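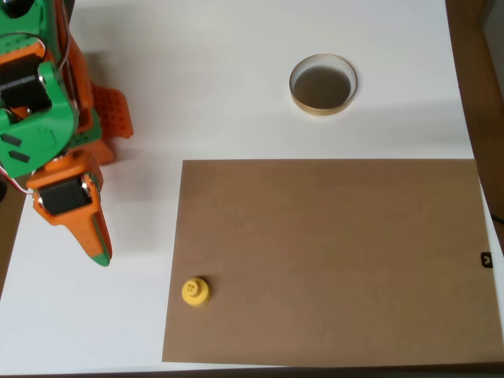
**Skallness** ist ein Wintersportort am Nordufer des Simel, eines langgezogenen Bergsees, der im Winter zufriert und im Sommer so kalt bleibt, dass man den Unterschied vor allem an den Zimmerpreisen bemerkt. Der Ort hat 700 Einwohner und verfügt über 90 Gästebetten, von denen die meisten nach Süden ausgerichtet sind, zum Parkplatz.

## Geschichte

Bis zum Bau der Straße lebte Skallness von Schafen und vom Streit mit dem Nachbarort Skendetti über deren Weiderechte. Die erste Pension, das Haus Rajput, warb mit »heilsamer Höhenluft« – eine Behauptung, die der ortsansässige Arzt erst unterstützte, als er Teilhaber geworden war.

## Wintersport

Das Skigebiet umfasst fünf Pisten und acht Kilometer Loipe. Die schwarze Abfahrt am Skendettigrat wurde von der Pistenplanerin Miyuki Higuchi angelegt und gilt als anspruchsvoll, der Rückweg zum Lift allerdings auch. Auf dem Simel wird bei tragfähigem Eis eine Schlittschuhbahn geräumt.

## Sommer

Ein Rundweg führt um den See. Der Wanderführer von Tatsuya Ebihara nennt ihn »überwiegend eben«, was sich auf den Abschnitt entlang der Uferpromenade bezieht. Die Saison endet im September, meist mit dem ersten Schnee.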